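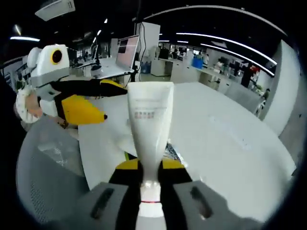

FOR IMMEDIATE RELEASE

Skilach to Restart Parts Supply for the Stunano Coupe

First parts ship in November. Orders open now to registered owners.

BAXTER – Skilach, the Baxter-based maker of replacement parts for older sports cars, will put new body and trim parts for the Stunano coupe back on the shelf this fall. Owners have been asking for years. The first batch covers door skins, the rear quarter repair panels, window rubber and the front lower valance, the one that rusts on every single car.

The Stunano was a small two-seat coupe with the engine behind the seats and not much sound deadening in between. Loud, light, twitchy in the rain. The factory in Lakus turned out 1,018 of them before the line closed and the presses were sold off. Spare panels ran out long before the cars did. Since then owners have made do with fiberglass copies, swap meet finds and whatever could be cut off a donor car.

"We got into this with one set of doors for one customer," said a Skilach spokesperson. "Then the phone started going. People had cars sitting in barns with no rear quarters on them and no way to get any. We had the shape scanned already so it made sense to do the tooling right."

What is in the first batch

Door skins, left and right, in steel, same gauge as the originals. Supplied in black primer.

Rear quarter repair panels, wheel arch lip included. These come oversize at the front edge so the body shop can trim to fit. Please read the sheet in the box before cutting.

Front lower valance with the cooling slots pressed in. Early cars had fewer slots than late cars, so check the chassis plate before you order and tell us which type you have. We can not tell from a photo of the car from across a parking lot.

Window rubber for the doors and the rear glass. Windshield rubber is not in this batch. It is in testing and will be announced when it is ready.

All panels were test fitted to 3 cars, an early one, a late one and a competition car with a seam-welded shell. The competition car needed the most work at the sill, which was expected – those shells were never straight to begin with.

How the parts were developed

Original drawings for the Stunano did survive, but only in part, and the door drawings do not match the doors on any car we measured. So the work started from metal. Skilach borrowed unrestored cars from owners in the Lakus area, pulled the trim, and took measurements off the panels that had never been repaired. Two of the cars still wore factory paint under the door seals.

The new tooling is held at the Baxter shop and panels are pressed there too. Short runs, checked against a body buck between batches. The rubber is made by an outside supplier to the original profile, with a softer compound at the corners where the old type used to split. Anyone who has tried to seat a rear glass in a Stunano will know the corner we mean.

"It isn't a fast car to restore," the spokesperson said. "Everything is tight, everything is behind something else. The least we can do is send out a panel that fits without a week of hammering."

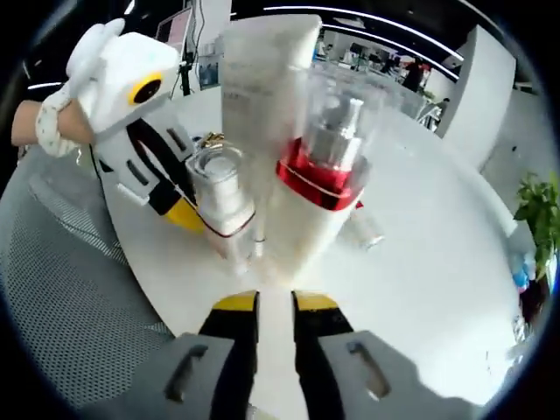

Pump bottle, squeeze tube and smaller frosted bottle on a white round table.

Ordering

Owners on the Skilach register can order now by phone or through the parts counter in Baxter. The counter opens at 8 in the morning on weekdays. You will need your chassis number. One set of panels per chassis number for the first run, so that everybody who has been waiting gets a shot. Restoration shops ordering for a customer should have the customers chassis number on hand as well.

Not on the register yet? Joining is free, takes a form and a clear picture of the plate. Project cars count, and so do bare shells. Cars with a different engine in the back also count, although we may want to hear about it.

A deposit is due with the order and the balance when the parts are boxed. Panels go by freight and can be delivered to a home address, but someone has to be there to sign. Collection from Baxter is fine too, please call ahead, bring blankets. The door skins will fit in a station wagon with the rear seat down. The quarters probably wont.

Prices are on the parts list, which is mailed out on request and is also at the counter. Skilach expects to hold those prices through the first run. Steel being what it is, no promises beyond that.

What comes next

A second batch is planned. Sills and the engine bay side panels are at the top of the list, followed by the rear lamp surrounds, which are pot metal on the original cars and have mostly crumbled. Owners with good lamp surrounds, or even one good one, are asked to get in touch. Skilach will measure it and send it back along with a credit toward parts.

There are no plans at this time to reproduce mechanical parts. The gearbox in particular is a question we get a lot. Used boxes still turn up and several independent shops rebuild them well. If that changes we will say so.

Open shop day in Lakus

To mark the first deliveries, Skilach will take the body buck and a partly assembled Stunano shell to Lakus in November for an open shop day near the old factory gate. New panels will be hung on the shell so that owners can look at the gaps for themselves. Body shop staff will be there to talk about the quarter panel joint, spot weld spacing, drain holes, the usual. Coffee on site. Stunano owners are invited to drive in, parking by the gate is kept for them, other older cars in the side lot.

The date and start time go out to the register first and will then be posted at the counter.

About Skilach

Skilach makes body panels, rubber and small trim parts for out-of-production sports cars. The company works from a single shop in Baxter and sells direct to owners and restoration shops.

Press contact

Skilach press desk, Baxter. Photos of the panels and the test cars availble on request. Interviews and shop visits by appointment, mornings are best.

###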